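Section 2: Setting up the snack counter

Before stocking, wipe the tabletop and both tiers of the bottle rack. Do not use solvent on clear acrylic - it will craze.

1. Stand the two-tier rack near the back edge of the counter, lower shelf to the front.
2. Load the upper shelf first, then the lower. Turn labels forward.
3. Place packaged snacks on the rimmed tray. Foil-wrapped packets go in their own basket.
4. Leave the serving tray empty in the centre, in front of the rack. 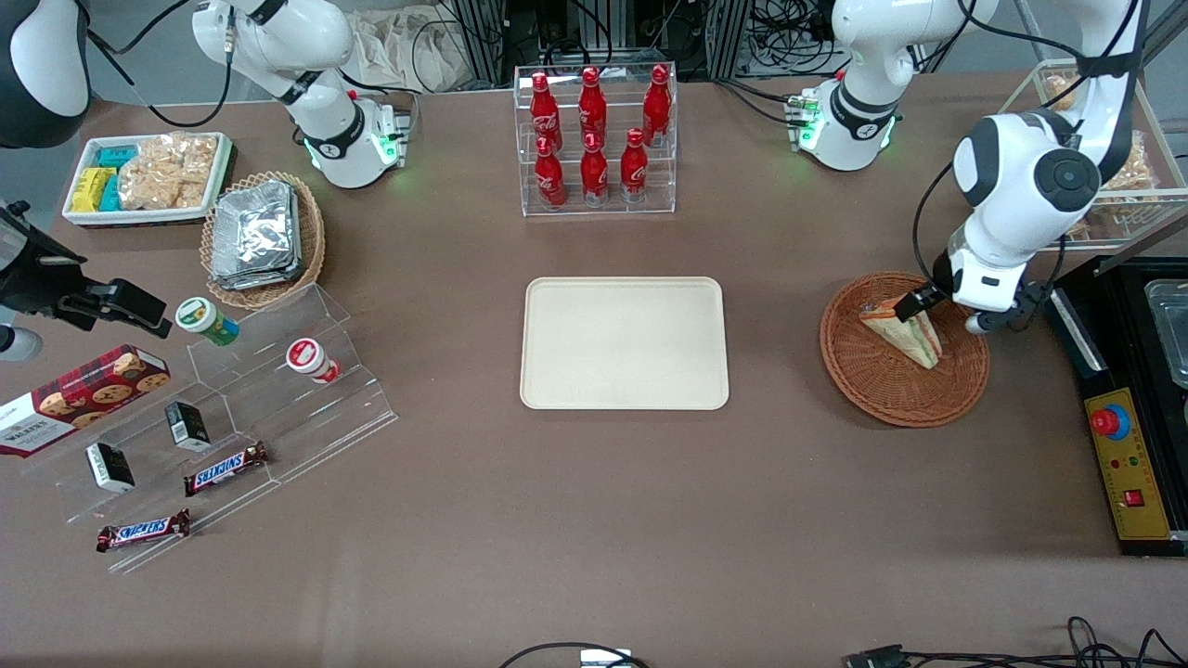
Fig. 2 - Counter with bottle rack stocked and serving tray in place

Note: The Pallton counter layout allows 200 mm of clear surface in front of the serving tray. Keep signage and napkins out of this area.

5. Set sandwiches in a round woven basket, one wedge at a time. Lay each wedge flat, with the gathered end of the wrap inside the rim.
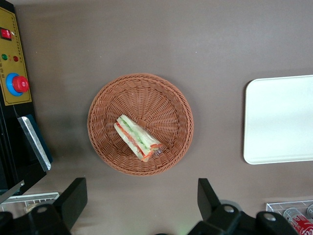 Lullurance Technical Writing, for Pallton Counter Systems
Revised August 25, 2023

Caution: Do not serve a sandwich if the wrap is torn. Discard it and record the item on Form 182.

6. Check that no basket overhangs the table edge.
7. At close, empty the baskets and shake out crumbs. Do not soak woven baskets - the weave will swell and lose its shape.

Replacement baskets are listed in Section 22 under Costa, round, shallow.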